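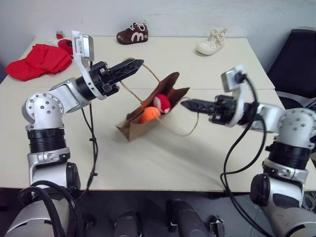 Paper bag with the orange toy and the red one, both near the mouth.

Packing notes, Lener kits, August 2020, Zesow office

I still don't buy the argument for paper bags. The sheet from Tokarz says the bag "opens cleanly and holds its shape," and I'd like to know who wrote that and what they were putting in it. Lay one of these down and the rim goes its own way, corners sticking out all over. Soft toys are the easy case, too. They squash and they have no edges. If we're fussing over the mouth of the bag with two soft toys, I don't look forward to the shoes.

The claimed load is 800 grams. I have no quarrel with the number, only with what it's supposed to tell us. None of our kits weighs anything like that. Our trouble is volume and awkward shapes, and the sheet has nothing on either.

The July notes say a bag can be packed in 17 seconds. I went back and read them again. Bag already open, already standing, toys lined up next to it. I would throw that figure out. Time it from a flat bag off the pile or don't time it.

The other candidate is the Nodden basket. It's wicker, with a braided handle that makes one long arch over the top. People like it. I'm less sure, given that the handle goes right over the place where you want your hand to be, and a basket doesn't fold flat for the shelf. Still, it has sides that stay put, and I'd sooner work around a handle than chase a rim. Cost is another matter and I'll leave that to whoever signs for it.

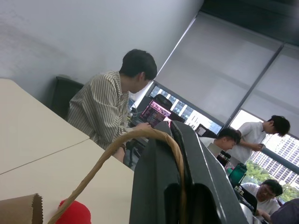
Shoes and clothing

The plan was shoes first, clothing next, toys on top. Sounds sensible until you look at what we've got. The brown shoe with the white "m" has laces, and laces find cord handles. The white one with the scalloped strap is neater. The red shoe with the white sole should be all right anywhere. The red cloth piece I would fold, whatever the plan says about using it as filler, because a wad of cloth takes up more room than anything else in the kit.

To try: toys in first, cloth folded flat against one side, shoes last with the laces tucked in. Same order for bag and basket or the comparison is worthless. I want 40 packings of each before anyone mentions ordering 1,000 of anything.

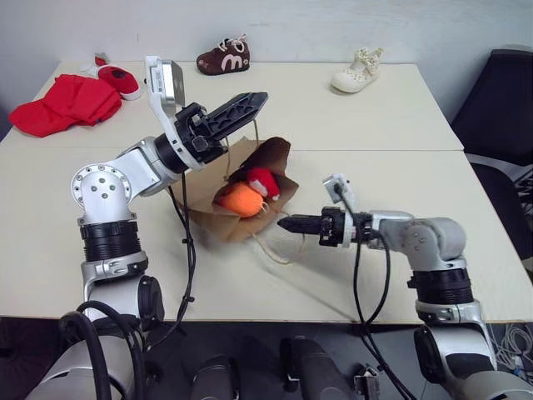
Tokarz replied that the bag was meant to be packed standing up, with the handles folded outward first, and that shoes should always go in at the bottom, heel to toe. They also offered a stiffer paper at the same price. I've asked for a few to try. Heel to toe assumes pairs of one size, and our kits are mixed, so I wrote back with that as well.

Still open: whether the stiffer paper folds flat again after use, and where the baskets would go.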